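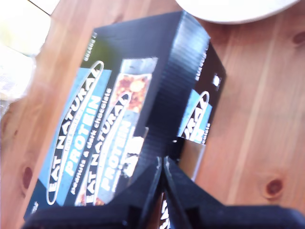

From: Anežka Brabec
To: the arm-users list
Date: 30th March
Subject: Re: Fingers keep squeezing after stop?

Hi all,

Thanks for raising this one! Quoting the original so people on digest can follow:

> Has anyone had the gripper carry on closing after you hit the
> software stop? Mine did it twice yesterday on a Trotance arm
> with the Mirkora driver. The arm itself froze right away but
> the fingers kept pushing. Is it my wiring or is it the driver?
> - Vusarano

Not your wiring, I'd bet, because I've got the same thing and my wiring was redone in October. I've been working with cartons on the tabletop (the Eat Natural peanuts & dark chocolate ones, 20x40g) and I went back through my log last night with a big pot of tea. Out of 1,321 close commands, 36 had a stop sent in the middle of them, and in 4 of those the fingers ignored it and went on to the last target they'd been given. Joints fine every time, fingers not!

As far as I can tell the stop goes to the joints first and the gripper gets it at the back of the queue. If there's a position command already waiting, that one wins. I was on build 59, so if you're on something older please say so.

Nothing got hurt here apart from one carton corner, but I had my hand a lot closer than I'd like to admit, so please don't trust the software stop near your fingers. Cut the power.

What I'd love a few of you to try, on something you don't mind squashing:

1. Close the fingers in free air, bring the tip down over the top edge of the box, and send the stop on the way. Check that the joints hold. 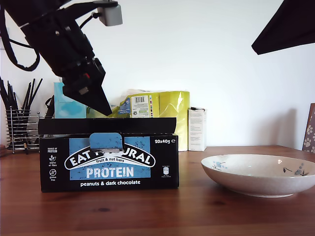 2. Open up, start a slow close on the box, and send the stop halfway. Hands well back, power switch within reach.

3. Save the log before you restart anything. Mine gets wiped on restart (grr) and I lost the first one that way.

If anybody has the Dimitriou driver instead, I'm really curious whether yours does it too. Send logs to me off list, they're too big for everyone's inbox.

Cheers,
Anežka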